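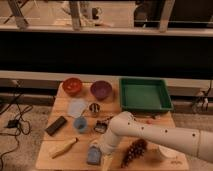
4.2 The ferry landing and the two halves of Pudholm

Anyone who arrives in Pudholm by the lake road will notice fairly soon that the town seems to have two middles. There is the upper street, with the church, the old school and the feed store, and then, after a long and rather empty stretch of road, there is the landing, with its own row of shops and its own small square. Visitors often ask which one is the real center, and in our interviews we found that the answer depends a good deal on where a person's grandparents lived.

The upper street is the older of the two. It grew up along the cattle track to Plaretti, on ground high enough to stay out of the spring floods, and the earliest parish lists already give 28 households there. The landing came later, when the Wojcik family began running a flat-bottomed ferry across the narrows and built a warehouse on the shore to hold grain and salt. Queiroz has argued, and we are glad to follow her on this point, that the warehouse mattered more to the growth of the lower town than the ferry did. Farmers who had to wait for their grain to be weighed needed somewhere to eat and sleep, and within a generation there were two inns and a blacksmith beside the water.

For a good many years the two halves got along without much thought of being one place. They kept separate wells and separate market hours, and the people at the landing called their side Wojcik, after the family, well into the time of the first printed maps. Medrano's copy of the county survey, which he very kindly let us study at his kitchen table over several long afternoons in August, shows both names in the same hand, with Pudholm written large on the hill and Wojcik in smaller letters by the shore. The combined population at that time was a little under 2,000.

Figure 3. Two bowls side by side at the back of a light wooden table, one orange-red and one purple.
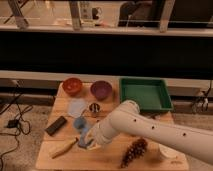
The name Wojcik began to fade once the bridge was opened. The ferry carried its last paying passengers that same summer, the warehouse was let to a boat builder, and the post office on the hill took over the mail for both sides. Older residents still remember letters addressed to Wojcik that arrived a day late, having gone up to the main counter and come back down again. Rosimeire Queiroz collected 65 such envelopes from attics and dresser drawers, and the postmarks let us follow the change almost season by season.

What did not fade was the gap between the two streets. The land there belonged to the parish and was rented out as hay meadow, and although the town council offered more than once to buy it for housing, the sale never went through. Some 200 yards of the old ferry path can still be walked across it today, between low stone walls that are in better shape at the lower end. We return to the ownership of the meadow in Section 5, where the rent books are treated in more detail.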